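Vuluva home composting toilet: my review after a spring of daily use

So the septic line at our place in Grerkside gave up in April, and the first quote to dig it out and replace it came back with a number that made me sit down on the porch steps for a while. We needed something in the meantime. A neighbor up the road, Eskil Sundqvist, has had a dry toilet in his workshop for years and swears by it, so I went over, poked around, asked a lot of rude questions and ended up ordering the Vuluva. It cost me $785 with the vent kit, shipping extra.

I'm writing this for people in the same spot, meaning regular folks with a regular bathroom and a sewage problem, who have never thought about any of this before.

Setup

It's a urine-diverting model, so liquids go to a jug in the front and solids drop into a bin in the back with a scoop of cover material. The box has the seat unit, two bins, a jug, the fan and a length of hose. I had it running in one evening, and most of that was me cutting the vent hole in the wrong wall (my fault, I measured from the window and the instructions say the door). The fan is quiet. I hear it at night if I'm lying awake, but I also hear the fridge.

The manual is a mess. Pages on the fan come before the pages on where to put the thing, and the wiring part is in tiny print. Rainer Diekmann, who answers the support email, was great though — he wrote back the same day with a drawing and then checked in again a couple days later.
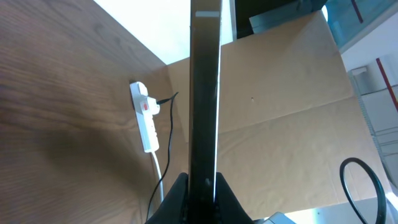 Living with it

The smell question first, because that's what everybody asks at dinner. With the fan on there's none. With the fan off (we had a power cut one night) there was some by breakfast, kind of like a barn, and it went away once the power came back.

Cover material matters more than I expected. The bag of Likerard coconut fiber they recommend works well but it's pricey for what it is. I switched to fine sawdust and it clumped, so I went back. If you find something cheaper that stays fluffy, please leave a comment!

Emptying is the part I dreaded. For the two of us, the bin gets swapped every 11 days and the jug a whole lot more often than that. The bin has a good tight lid and a handle on each side, and it goes out to sit and finish in a closed composter behind the shed. The jug is my one real complaint. The cap is too small, the neck glugs, and there's no way to see how full it is without lifting the seat. A strip of clear plastic down the side would fix it.

Cleaning is easy enough. Wipe the seat, rinse the front part with a little vinegar and water, done. Do not let a guest pour a bucket of mop water down the back. Ask me how I know.

Compared with the Lau

I tried the Lau at Eskil's before buying. It's heavier and feels sturdier, and the seat is more comfortable, especially if you're tall. The bin is smaller though, and you have to turn a crank after each use, which my husband would never remember to do. If you want it for a cabin, I'd look hard at the Lau. For every day I still like mine better.

Check your local rules before you buy either one. Our county was fine with it once I filled out a form, but my sister's town wanted an inspection and a fee.

I'd give it four stars out of five, and I'd go back to five if they sent me a better jug.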